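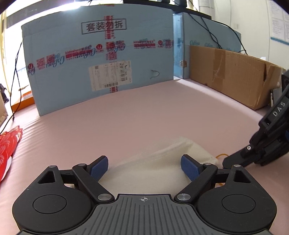

Pale pink sheet, gripper at the bottom.

May 31, 2020

Dye notes, cotton batch 33. The Brernorix madder is still giving me salmon when I ask for brick. Rutilio Mendoza says it's the water. Rutilio says everything is the water, including his car.

Recipe as run: 349 g dry cloth, alum mordant from the Pekton tub, 2 hours in the bath, lid on. Kept it well under a simmer, which the Apaza hot plate treats as a suggestion. Rinsed until I got bored, then once more.

Swatch A is the good one. Swatch B has a tide line along the fold, my fault, I went to answer the phone and stayed for the gossip.

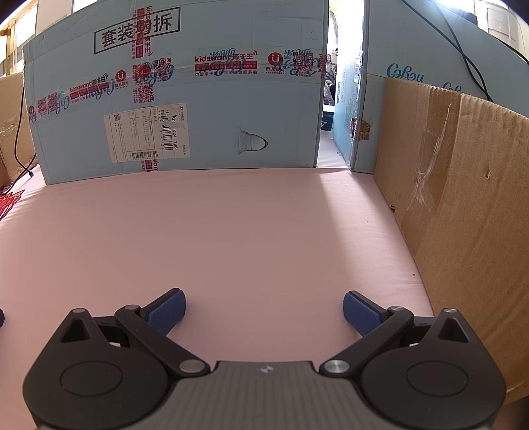 Swatch C had chalk in the bath and came out noticeably redder, so the water theory gains a point and I will be hearing about it until January. Next try: chalk from the start, half the alum, and stir it like I mean it.

Wash test not done. The Flutow detergent is finished and someone put the empty box back on the shelf – a bold choice. Pot lid handle is loose again. Scale drifts up to 2 g if you lean on the bench, so don't lean on the bench.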